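Workshop notebook, Romley bench
Tuesday, a bit after 4

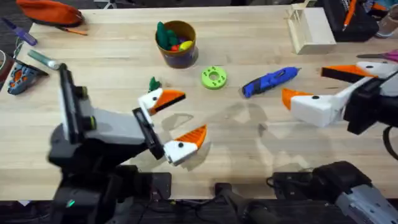

Butcher-block top, second week of living with it, and I've changed my mind about the oil. I had it down as a mistake last time (too yellow, too slow, smells like a salad) and I'd like that struck from the record, please. The light wood has settled into a color I really like, and it's so much easier to find small stuff on it than on the old green mat. The lime-green ring is the best test I've got, because on the mat I lost that thing more often than I found it, and on the wood it jumps right out at you, small holes and all. Same with the blue knife. I used to put my hand down on that knife at least once a week!

Oiling notes, so I don't have to work it out again. First coat went on thick and stayed tacky overnight, my own fault, I was in a hurry and poured straight from the can. Wiped it back with an old T-shirt, waited a day, did the second coat thin. Much better. Third coat thinner still, and I'd stop there next time. The can is the Wisent one with batch 2803 on the lid, and there's a good third of it left on the bottom shelf. If anyone opens it, please push the lid down all the way around, it skins over in no time. And hang the oily rags flat outside, don't ball them up in the trash. I know we all know this. I found one balled up anyway.

The cup of toy pieces stays, by the way. I got asked whether it could go in the cupboard with the rest of the odds and ends and I said no, and I'm writing it down so I don't have to say it twice. A cup you can tip over and refill is handier than a drawer when you're sorting, and the colored bits are easy to pick out by hand. What I'd like to change is how full it gets. Once pieces are poking up over the rim they're one bump away from the floor, and then I'm on my knees under the bench with a flashlight (hello, last Tuesday). So: fill to a finger below the rim, extras go in the Nygård tub by the door. I wrote that on tape and stuck it to the tub.

Knife. Still undecided. I want a fixed spot for it and I keep not making one. Tried a magnet strip along the wall, which worked fine until I needed the knife with one hand full and knocked it down behind the bench. Tried a slotted block made from the offcut and the slot came out too tight, had to sand it 4 times and it's still sticky going in. Next idea is a shallow tray, maybe 9 inches long, felt in the bottom. Felt is on the Volov order with the new blades. For now the rule is blade in whenever it's lying on the wood, even if you're only turning around for the tape. Two scratches in the top already and I'd like to keep it at two for a while.

Things I still have to do: sand the front edge, it's sharp enough to leave a line on your forearm if you lean. Check the screws underneath once the heating has been on for a while, the top is going to move some and I cut the slots pretty short. Ask Volov if the felt comes in anything besides that awful maroon. Find the other lime-green ring, which I'm sure we had, and which is probably in the vacuum.

Swept up, lights off at 6. Third coat feels dry to the hand but I'm leaving coffee mugs on the windowsill until Friday.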